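4. Folding shorts with zippered pockets

Shorts look like the easy item in the Wendham laundry guide. They have two legs, a waistband and no sleeves, and they still come back from the shelf looking like a dropped napkin. Allow yourself a minute per pair until you get the hang of it.

Before you start: clear the table and wipe it. Pritach's crumb rule applies (no toast within arm's reach of clean laundry), and yes, Stijn Groen, that includes crackers.

4.1 Put the shorts on the table and find the waistband. With elastic, look for the ripples.

4.2 Turn the waistband toward the back of the table. Let the legs come toward you. If a hem hangs over the front edge, slide the whole thing back before going on.

4.3 Close both pocket zippers. An open zipper will catch on whatever is stacked above it, usually somebody's good sweater.

4.4 Open out any bunched folds and flatten the cloth from the waistband down. Creases like to gather where the legs overlap.

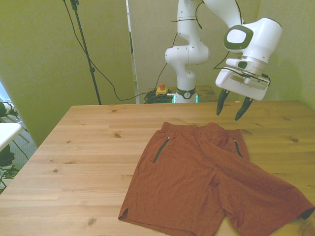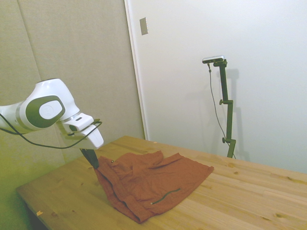 4.5 Lay one leg over the other, side seam to side seam. Tuck in the point that sticks out at the seat – there is always a point.

4.6 Fold the hems up to the waistband, then smooth once with the flat of your hand. Twice is vanity.

Note: Elastic never lies perfectly flat. Ans Dierckx once spent most of a February evening trying, and the elastic won.

Caution: Do not iron over zippers or pulls. The Drukville ironing board cover has the marks to show for it, and Van Hecke no longer stocks that size.

4.7 Stack with the folded edge facing out. For drawers under the window, see section 5.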